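Buying a Two-Arm Workcell: Questions We Get From Budget Holders

Is the quoted price the real price?
No. The Flandness quote we were sent covered the arms and controllers. Mounts, cabling, grippers and the table were extra. Ask for one figure with everything on it, and ask again after the site visit.

Do we need two arms?
Maybe not. Vendors like to sell pairs. If one arm can do your task at a speed you can live with, buy one and leave mounting points for another.

What should we set aside for spares?
We budget $1,288 a year for finger pads, cables and fasteners. Visemis suggested $300. We don't know how they got there.

How many trial picks should we ask for before signing?
At least 500, with your own items, in your own lighting. Chong offered us 80 with foam blocks, and we said no thanks.

Do soda cans make a fair test?
A fair start. They're cheap and all one shape, so a good score on cans says little about bags or boxes. Glare is worth testing too - a glossy tabletop throws back the lights and the cans along with them.
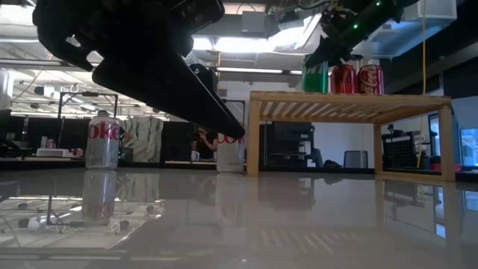 Can handling on a reflective table, with more cans on the wooden shelf at right.

Can we lease?
Bollberg leases by the quarter. Read the return terms first, especially who pays for shipping and worn grippers.

When should the order go in?
If you need it running by September, get quotes in spring. Add a month to any delivery date you're given - two if the grippers are custom.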